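Fiche de contrôle avant séance — poste de téléopération à deux bras
Atelier Tematwood, poste Andano
Tâche : verser l'eau d'une bouteille dans un gobelet
Date du contrôle : 22 septembre 2026
Résultat : séance autorisée, 2 remarques à suivre

Mode d'emploi de la fiche : on coche OK, À REVOIR ou SANS OBJET, et on écrit un commentaire dès qu'il y a quelque chose à raconter. Les commentaires servent énormément à l'équipe suivante, alors lâchez-vous !

1. Zone de travail

1.1 Plateau dégagé, propre et sec avant la mise en place des objets : OK
1.2 Bras fixés, aucun jeu à la main sur les embases : OK
Commentaire : resserrage fait au dernier contrôle, rien n'a bougé depuis. Très content de la tenue des nouvelles vis.
1.3 Passage libre derrière l'opérateur : OK
1.4 Multiprises et alimentations hors de portée d'un renversement : OK
Commentaire : tout est remonté sous l'étagère. C'est un vrai progrès pour les tâches avec de l'eau, on travaille l'esprit tranquille.
1.5 Chiffons absorbants à portée de main : OK

2. Arrêt d'urgence et alimentation

2.1 Bouton d'arrêt accessible depuis le siège de l'opérateur : OK
2.2 Essai de l'arrêt, bras en mouvement lent : OK
Commentaire : essai répété 5 fois, les deux bras s'immobilisent à chaque fois.
2.3 Comportement à la coupure : les pinces gardent-elles la prise ? À REVOIR
Commentaire : à gauche, oui. À droite, la pince se relâche un peu quand on coupe, et une bouteille pleine peut glisser. En attendant le réglage, on garde la bouteille au ras de la table tant que le versement n'a pas commencé. Réglage prévu en octobre avec Sukprasert.
2.4 Réarmement volontaire obligatoire après un arrêt : OK

3. Commande à distance

3.1 Bras meneurs en position de repos avant la connexion : OK
3.2 Correspondance gauche/gauche et droite/droite vérifiée : OK
Commentaire : ça paraît bête, mais une inversion après une mise à jour, ça surprend !
3.3 Vitesse limitée pendant la prise en main : OK
3.4 Retard entre le geste et le mouvement jugé acceptable par l'opérateur : OK
Commentaire : franchement agréable aujourd'hui. On sent le bras suivre le poignet, et les petites corrections passent toutes seules. C'est le genre de fluidité qui donne de belles démonstrations.
3.5 Pédale de pause testée : OK

4. Pinces et câbles

4.1 Mors propres, sans éclat ni pièce desserrée : OK
4.2 Force de serrage réduite pour le gobelet : OK
Commentaire : le carton se déforme vite. Prendre le gobelet bas, près du fond, là où il résiste le mieux. Avec ce réglage l'ouverture reste bien ronde et on vise beaucoup mieux.
4.3 Câbles sans pincement ni tension sur toute la course : À REVOIR
Commentaire : les boucles sont généreuses, il faut qu'elles le soient, mais elles pendent. Parcourir toute l'amplitude à vide avant de poser les objets et regarder où passent les câbles. Colliers souples commandés chez Mesport.

5. Objets et mise en place

5.1 Gobelet neuf, sans pli ni trace de colle : OK
5.2 Bouteille ouverte avant la prise, bouchon rangé hors du plateau : OK
5.3 Les deux objets tenus droits avant tout rapprochement : OK
5.4 Centre de la table libre entre les bras : OK

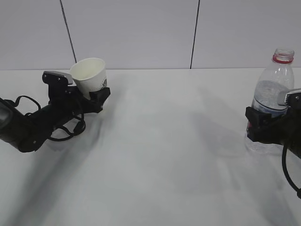
Points 5.3 et 5.4 — gobelet en carton à gauche, bouteille débouchée à droite.

Commentaire : bonne position de départ, à reprendre telle quelle. Chaque bras a de la place pour avancer, et l'opérateur peut s'approcher doucement sans croiser les avant-bras.

6. Pendant la démonstration

6.1 Une seule personne aux commandes, une seconde près de l'arrêt : OK
6.2 Aucune main sur le plateau quand les bras sont actifs : OK
6.3 Pause de l'opérateur respectée : OK
Commentaire : 23 démonstrations inscrites au programme. On coupe la série dès que les gestes deviennent secs — mieux vaut une démonstration de moins qu'une série brouillonne que le robot apprendrait fidèlement.
6.4 En cas d'eau sur la table : pause, arrêt, essuyage, puis reprise au début : consigne rappelée

À suivre avant la prochaine fiche
Point 2.3 : maintien de la prise à droite lors d'une coupure.
Point 4.3 : pose des colliers souples, puis nouvel essai d'amplitude à vide.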